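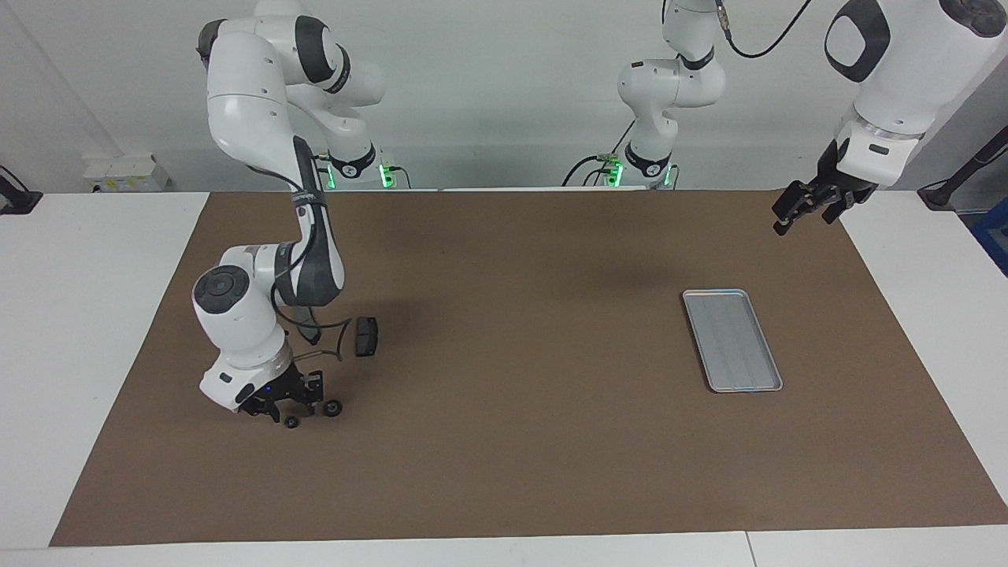 Two small black wheels on a work mat.

I've been thinking about keeping stuff, mostly because my hall closet won't close anymore and I spent a whole evening last week sitting on the floor in front of it. I am pro-stuff. I want to say that up front, with the closet door leaning on my shoulder.

Everybody I know is clearing out right now. You fill the bags, you drive to the drop-off, you come home to a nice bare shelf and feel ten pounds lighter. And sure, it does feel great! For a day or two. Then you need the little bracket that came with the curtain rod, and it's gone, and you're at the store buying a whole new curtain rod.

One of those decluttering books (I gave it away, ha) says a household should get down to 1,000 things. A thousand! I have a cookie tin of buttons that would blow through that before we even got to the forks. Who decides what a thing is, anyway? Is a deck of cards one thing or a whole pile of them?

What bugs me is how moral it has gotten. Keep a drawer of odd screws and people talk to you softly, like you're not well. My old Kavari radio has sat on top of the fridge for 30 years and it still gets the ball game, most nights, if you turn it toward the window. When the knob cracked I found another one in a coffee can. I was proud of myself all weekend.

I do know there's a line. I've walked through houses where you had to go sideways, and it was sad, and I don't want that. But a coffee can isn't that. A shelf in the garage isn't that.

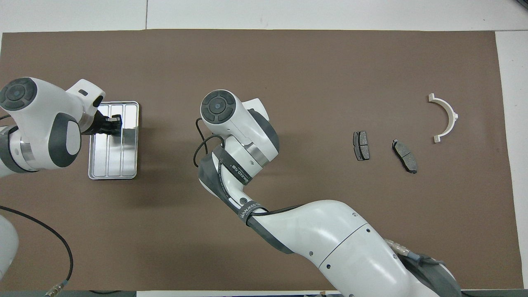

Šimkus wrote in after my last column to say that I was kidding myself, that the knob was one lucky day out of a hundred, and that the other ninety-nine cans just get moved from house to house until somebody's kids have to deal with them.

Okay, ouch. The part about the kids got me, I'll admit it. I did go back and toss a bag of dead pens and a phone charger for a phone I don't think I ever owned.

The coffee can stays, though, and so do the buttons. If you've got a spare hinge for a closet door, hang on to it, I may be calling.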